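Keerthana came to Flanemholm in March with one suitcase and a letter from her aunt. The letter said that a man named Brahim Benkirane would meet the ferry. He did not come.

She sat in the waiting hall and ate a cold roll. After 33 minutes an old woman sat down beside her and asked if she was the new baker.

"I am the niece of the old baker," said Keerthana.

"Then you are the new baker," said the woman. Her name was Elspeth Dalgleish, and she had the key in her glove.

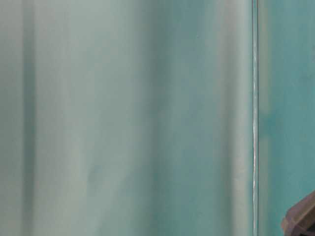 *Green, with one darker stripe.*

They walked up to the shop together. The oven was called Gritel, and it had a bad door. Elspeth showed her how to close it with the hip.

"Your aunt owed me 7 loaves," she said.

"Only this?"

"She owed Brahim more. That is why he hides from your family."

Keerthana did not understand how a man can hide from people who owe him bread. She took off her coat and looked for the flour.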